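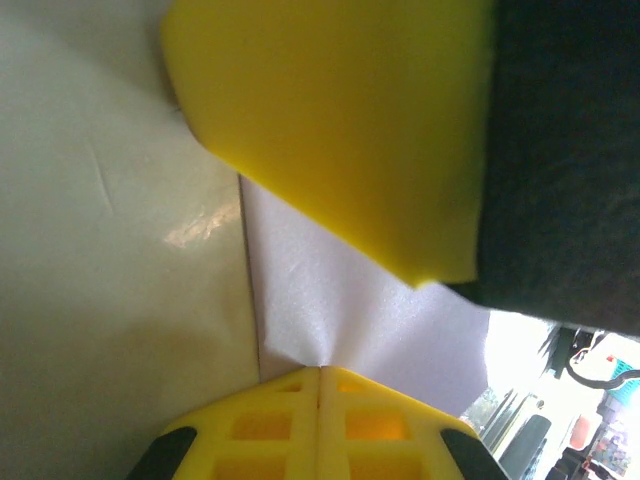
View from a wrist camera, with the closed yellow fingers at the lower end of a white foam sheet and a yellow sheet overlapping it.

Collecting demonstrations for two arms: Lempi Heinonen and Daniyal Bangash on the Nitwood bench

Iltden's manipulation group trains a single control model, Stesier, on recordings of people driving robot arms by hand. The recordings are made on a two-arm bench called Nitwood and stored in a format called Koo. Lempi Heinonen is responsible for the data. Daniyal Bangash operates the arms and trains the other operators. They were interviewed together in July, mostly on the subject of what a recording has to contain before it is worth keeping.

The present set stands at 900 demonstrations. Heinonen does not consider the total very informative.

"A total tells you how long people sat in the chair," she said. "I would want to know how many starting positions are covered and how many of the recordings include a correction. A set can be large and still be the same motion over and over with sensor noise on it."

A demonstration on Nitwood begins with both arms at rest and ends when the operator presses a foot switch. Between those points the system logs joint positions, the commanded positions, gripper opening and the images from every camera, all against one clock. The commanded and measured positions are kept as separate channels. Bangash regards this as the most useful decision in the Koo format.

"When the fingers close on something soft, the command keeps going and the measured value stops," he said. "The gap between the two is the closest thing we have to a force reading. An earlier version of Koo stored only the measured value. The model learned to close the fingers exactly as far as the foam let them, and then it held the foam with no pressure at all."

Soft sheets make up a large part of the task list for this reason. A rigid part can be gripped with a wide range of finger closures and the result looks the same. A sheet of foam folds, creeps, or takes another sheet along with it. Heinonen said the group had first tried to describe the correct grasp in the operator instructions and had given up on it after 2 drafts.

"We wrote a paragraph on where to pinch. The operators followed it, and we got a very narrow band of grasps. Now the instruction gives the end state. How the operator gets there is up to the operator."

Flat, stiff items are handled under the same rule. A card lying flush on a table offers no edge to the fingers, and operators settle on different solutions. Bangash slides the card with one gripper until the other can get hold of it. Two of his colleagues press down on one corner and wait for the opposite edge to lift.
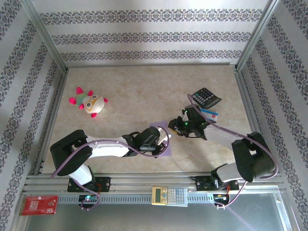 Both approaches are kept, and both are labeled with the operator's code. Heinonen was asked whether mixed strategies confuse the model. She said that they do if the set is small.

"With 50 recordings and two strategies you can get an average of the two, and the average goes straight into the table. You can see it in the trajectory before the arm gets there. With more data the model commits to one or the other early on. We check for that by replaying the first part of a recording, handing control to the model, and looking at how soon the spread collapses."

Asked what he looks for in a new operator, Bangash said patience with the leader arms, the pair of unpowered arms that the operator holds and that the bench arms copy. The leader arms have no force feedback. An operator therefore works from sight alone, and most people are too fast for the first several sessions.

"They move at the speed they would use with their own hands. The follower lags, they overshoot, they correct, and then they correct the correction. I tell them to look at the fingertips and ignore the elbows completely. The elbows take care of themselves until they reach a wall."

Objects outside the task

Items that have no part in the task are left on the work surface during recording. The practice dates from a test in which Stesier performed well on a bare table and then failed when a tape measure was placed at the back of it. The tape measure was well out of the way of both arms.

"It had never had to ignore anything," Heinonen said. "A bare table in every recording teaches that any change on the table is important. So we put things out. They are ordinary things: toys, calculators, packets. They get moved between batches and they are replaced when people get used to them."

The placement is drawn from a list of positions. Bangash said that operators who were left to place the objects themselves tended to keep the middle clear and the corners full, and that the model could have picked this up as a cue. He does allow an operator to move an object that blocks the reach of an arm, provided the move is made before recording starts and entered in the notes.

The walls of the enclosure carry a patterned covering for a related reason. Plain white walls gave the fixed cameras very little to work with when the group checked whether a camera had shifted. A repeating ornament has plenty of edges. Heinonen noted that any covering with sufficient contrast would have served, and that the present one was in stock locally.

What the wrist cameras add

Each arm carries a small camera close to the gripper. The view includes the fingers at all times, and for much of a recording it includes little else besides the nearest object. Heinonen said that this was accepted from the beginning.

"The fixed camera loses the contact point exactly when you need it. The grippers come together and they cover the thing they are working on. The wrist view is poor for everything except that one moment, and for that moment it is the best signal we have."

Bangash added that the finger color helps. The yellow lattice separates well from most of the items in use. Yellow foam is the exception, and it was put on the task list on purpose.

Glare is the larger problem. The tabletop is pale and slightly glossy, and a highlight in the wrist view slides across the surface as the arm moves. Early versions of the model slowed down near highlights. The group tried a matte sheet over the table, found that the foam caught on it, and took it off again. The lighting is now varied between batches.

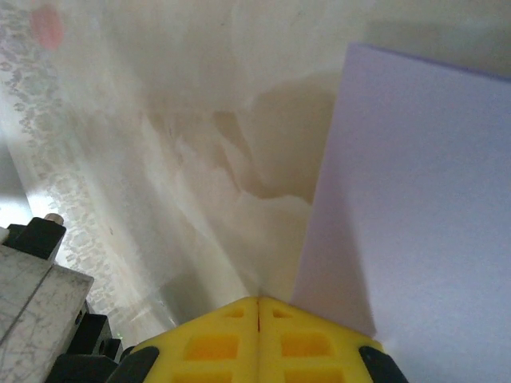
Rejecting a recording

Every demonstration is reviewed by someone other than the person who made it. The reviewer gives one of 3 marks: keep, keep with failure, or discard. The middle mark was introduced at Bangash's request.

"If I drop the card and pick it up again, that is good material. The model is going to drop cards. What I don't want is a recording where I drop the card and stop. So the rule is that a mistake stays in if the recovery is in there as well."

Recordings are discarded for a dropped camera stream, a clock offset, a hand entering the workspace, or a pause longer than the review tool allows. Pauses were debated at some length. A pause teaches the model that standing still is a valid response to a given image, and since the image does not change while the arm stands still, the model may stay there. Heinonen had the pauses trimmed automatically for a time.

"Trimming was a mistake on our side. Some pauses are there for a purpose. You wait for the foam to stop swinging before you close the second gripper. The trimmer cut those as well, and the model started grabbing at moving foam. We reversed it and asked the operators to hesitate less."

The cables are checked at the start of each session. They run in loose loops along the arms and have to allow full travel at the wrist. A loop that is too tight pulls on the joint near the end of its range, and the effect shows up in the data as a small, steady error. Bangash said he had once spent a morning looking for a calibration fault that was a cable.

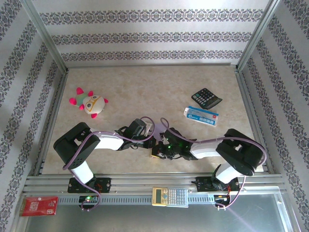
The two-arm bench from the fixed camera, grippers close together at the center of the floor and a plush toy and a black calculator behind them.

Handing over between arms

The tasks that remain difficult are those in which one gripper passes something to the other. A single arm can be a little out of position and still finish. In a handover, an error in either arm is an error in both, and the fixed camera has its worst view of the exchange.

Heinonen's group has begun to record handovers separately, starting with the item already held and the two grippers a short distance apart. Each recording is brief, and an operator can make many of them in a session. The open question is how to join them to the longer demonstrations. Stesier performs the short exchange reliably when it starts from the recorded pose. Starting from a pose it has reached by itself, it does so less often.

"The poses it reaches are not the poses we start from," Bangash said. "We line the arms up neatly and it doesn't. The next batch will start from wherever the model leaves them, with an operator taking over at that point."

Heinonen expects that batch to need a change to Koo, which at present has no field for who is in control at a given time step. She was editing the format description when the interview ended.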